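Opening night at Gondeck

Sep 2, 2023
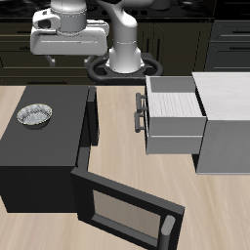
White arm, dark cabinets, pale wood-grain floor.

I have been counting down to this since May, and oh, the new Gondeck arcade was worth it! Over 700 of us squeezed in for the first evening, and Lilibeth Manalo (in emerald silk, looking fabulous) cut the ribbon with a proper flourish.

I went straight to Brollonura for the shoes, then lost a happy hour in Zultum, where Vilgot Holmgren was showing his autumn coats. The mustard one! I tried it on twice. There are 76 shops in all and I managed nine, so I'm going back with flatter heels and an empty bag.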